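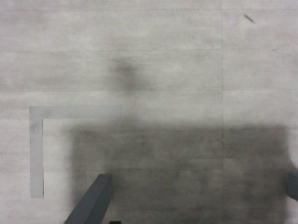 Pale gray surface with an L-shaped marking on the left.

The Great Grilled Cheese Argument, Continued

So many of you wrote back after last month's newsletter that I have to start there. I mentioned in passing (in passing!) that I put mayonnaise on the outside of my grilled cheese instead of butter, and my inbox went up like a brush fire. One reader said she had been subscribed since the banana bread days and had never been so let down. Another one wrote a single line, "same, but don't tell my mother," and I have decided we are friends.

My husband is a butter man. He was raised on it. His grandmother kept a dish of it on the counter all year round, soft enough to spread with the back of a spoon, and as far as he is concerned anything else on the outside of a sandwich is a kind of cheating. When we were first dating I made him one my way and didn't say a word about it. He ate the whole thing, said it was the best one he'd ever had, and then saw the jar. We have now been married long enough that we make two pans. His on the left burner, mine on the right, and we pass the spatula back and forth.

Anyway, here's my case. Mayo spreads straight from the fridge, so you don't tear the bread. It browns evenly all the way to the crust. And you can run the pan a little lower and slower, so the cheese gets where it needs to go before the bread is too dark. His case is that butter tastes like butter. I'll admit that's a pretty strong case.

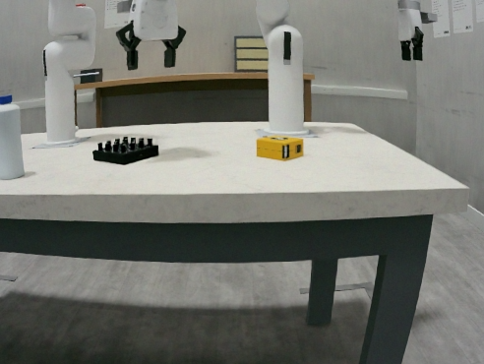 Where we do agree is bread. We both want the plain white loaf from Macapagal, the bakery next to the shoe repair place, and we want it a day old. Fresh is too soft and squashes down flat in the pan. I tried sourdough for a while because everybody was doing sourdough, and it's delicious, but the holes! Half the cheese ends up on the pan. (I know some people love that lacy burned cheese edge. I do too. I just want it on purpose.)

Then cheese. I've gone back and forth on this more than on anything. For a long time I was buying the good sharp cheddar and wondering why my sandwiches came out greasy, and what fixed it was mixing in a slice of plain old American. Sharp cheddar for flavor, American to hold it all together. Grate the cheddar yourself, please. The bagged kind has that powdery stuff on it and never melts quite right for me. My husband wants Swiss in there too, and if he's cooking, he can have it.

And now mustard, which is what I meant to write about before I got carried away. Back in October we drove out to the harvest fair in Bronddale, which pulls up to 2,000 people on a good afternoon, and I swear every one of them was in the line for cider donuts. We gave up on donuts and wandered down to the far end where the jams and pickles were. There was a table selling a mustard called Grutard. It's grainy, a bit sweet, with a kick that shows up late, after you've already decided it's mild. I bought a jar, walked as far as the pumpkins, and went back for another.

I now put a very thin scrape of it on the inside of one slice. Just the one! If you do both sides it takes over and you may as well be eating a ham sandwich with no ham. My husband, who has opinions about everything that touches his butter and his Swiss, has accepted the mustard without a fight. I keep waiting for him to bring it up.
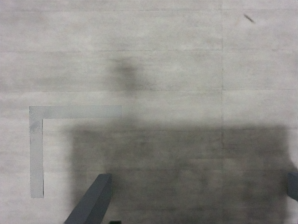
Wood-plank pattern in pale gray, seen from above.

A few people asked about feeding a crowd. I have some experience there. For the school supper last spring I said yes to making 70 grilled cheese sandwiches, which is the sort of thing I say yes to when I'm caught in a parking lot. You cannot do that in a skillet. What you can do is use sheet pans. Spread the outsides, lay them out on one pan, set a second pan right on top, and bake at 425 until the bottoms are golden. Then flip them, leave the top pan off, and give them a few more minutes. They're crisp on both sides and they all come out together, so people can sit down and eat at the same time.

I did half with mayo and half with butter and didn't label them. I'm sorry to report that there was no clear winner, and that the kids mostly wanted to know if there was ketchup.

On soup: yes, tomato, obviously, but I have been cheating on tomato. The lunch counter at Nilum does a roasted carrot soup with a lot of black pepper and they bring it with a half sandwich on the side for dunking. I had it on a rainy afternoon when I was supposed to be buying curtain rods. I've been trying to copy it ever since. So far I've got carrots and an onion roasted until they're good and dark at the edges, then blended with chicken broth and a spoonful of cream. Mine is close, but theirs has something in it that I can't place. Ginger? Orange? If any of you have had it and have a guess, please write to me, I'm going through a lot of carrots.
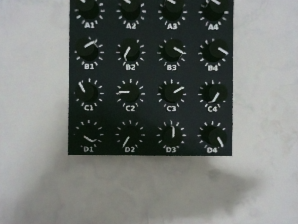 Last thing, and then I'll let you go. Someone asked whether you should cut a grilled cheese straight across or corner to corner. I had no idea there were people who cut it straight across. I asked my husband and he looked at me and said, "I've been cutting mine straight across since we met." I went and checked at lunch and he's right, he does. All these years I've been watching for the mayo jar and missed that completely.

Send me your combinations. I've had votes so far for pear, for dill pickle chips, and for leftover chili (brave). I'll try whichever sounds best and report back next month, along with the slaw recipe I promised in August and then lost under the phone book.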